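In Defense of the Plain Wall and the Small Steamer

22/06/2020

I grew up in a kitchen where every wall was full. There were calendars from the bank, spoons on hooks, a shelf with jars that stuck to your fingers. My mother could find everything in it, and I loved that room. But when people ask me today how a place for preparing food should look, I give an answer that makes them a little sad. I say: a white table, a wall with nothing on it, and one pot.

My opinion comes from steamed buns. I have made them for many years, first badly and then better, and for a short time I helped to teach an evening course in Tremblay. In the course we had 2 rooms. One was a real kitchen with cupboards and a tiled wall with a pattern of fruit. The other was only a room with tables. The students always wanted the real kitchen, and their buns were always better in the other one.

I believe the reason is attention. A bun is a pale thing. It has small pleats on top, if you choose to make pleats, and the work of the fingers is in these pleats. Against a wall of painted lemons you do not see them well. Against pale gray, you see them at once, and you see also when one is crooked.
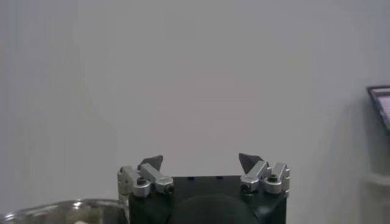
Murray Friesen wrote to me after an earlier version of this essay that a bare wall is fine for a hospital, but that he wants to cook in a room that knows him. He has 4 shelves above his stove and would not give up any of them. I respect this. I only ask him to try one Saturday with the shelves behind his back -- he can turn around whenever he feels lonely.

My second argument is for the electric steamer, which many serious cooks look down on. They prefer bamboo baskets over a wok, and yes, bamboo smells wonderful. But bamboo asks for a stove, and the stove decides where you must stand. An electric pot stands where you put it. You can place it in the middle of the table, with the plate on one side and the lid on the other, and nobody needs to cross the room with hot food in the hands. My own is a Stultell, not expensive, and it has survived two moves and my nephew.

I also like a lid of glass. With a closed lid of metal or bamboo, the beginner wants to lift it every minute. Glass lets him look, at least until it becomes foggy, and by then he has usually learned some patience.

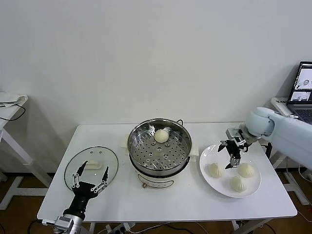
Three pleated buns on the plate, one smooth bun on the steaming tray.

The smooth bun deserves a word too. Some people think that it is a pleated bun which somebody was too lazy to finish. I disagree. A smooth top shows every fault in the dough, and there is no fold to hide it in. I would give it to a student before the pleated one, and in July, when I hope we can start the course again, this is the order I will propose.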